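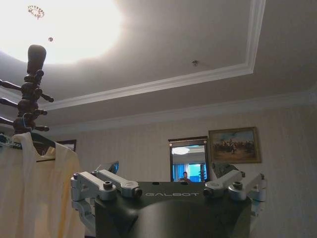 Guest room first, always. Analyn Soriano does it before the kitchen, before she's had coffee, and she has been doing it this way for eleven winters at Lahtinen, the guest house she runs with her cousin Teodoro Macapagal. Off season now, so she had time to talk. Sort of. She talked while working, I wrote while walking behind her. The garment on the dark coat rack, the cream-white one with the long folds, is where she starts. "Anything on a hanger stays on a hanger till I decide," she says. "If it goes on the bed it lives on the bed."

She hates a chair in a bedroom. Chairs collect. A rack with pegs she can live with, "pegs are honest, you see what's on them from the door."

How long for one room? 25 minutes if the guests were tidy. 64 was the worst she ever wrote down, a wedding party in January, rice in the carpet. She does write them down, in a little book from Ballus, the stationery place on the corner.

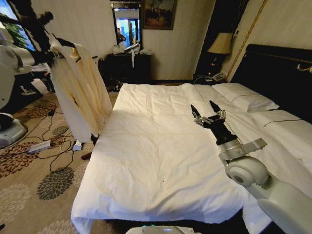 Teodoro does the linens. He buys from a wholesaler called Gundetti, used to buy from Clullov but the pillowcases went thin on him. "You hold it to the window. If you can see the tree, send it back." He keeps more than 300 pieces in rotation and knows wich ones are on their last year. White or cream, nothing else. Colors fade at diffrent speeds and then nothing matches.

Does he iron? Laughs. Pillowcases yes, duvet covers no. "Shake it, pull the corners, walk away. People sit on it in five minutes."

Small cloths are another matter. Those he saves forever. A frayed corner gets trimmed, or doesn't, and the cloth goes down a grade, from washstand to dusting.

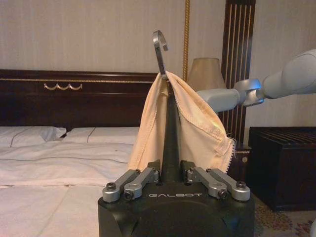

Cream cloth on a steel hook, threads loose at one corner.

Analyn again, back from the phone. I asked what she'd change if she had the money. Carpet? No. The carpet hides everything, she loves the carpet. Lamps maybe.
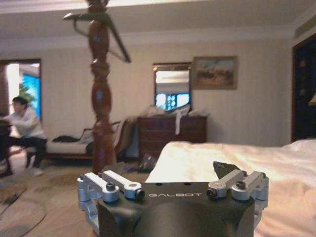

Drawers are what she'd change. She wants deeper ones, guests don't trust a drawer that sticks, so they use whatever flat surface is closest. White cloths and clothing end up piled on top of the chest, right under the mirror, one piece hanging down the front. She goes through a pile like that from the top, never pulls from the middle. 3 heaps on the floor: wash, fold, ask. The ask heap is the slow one. "Somebody's good shirt looks just like a rag when it's rolled up," she says, and then she's off down the hall again, calling to Teodoro about the pillowcases.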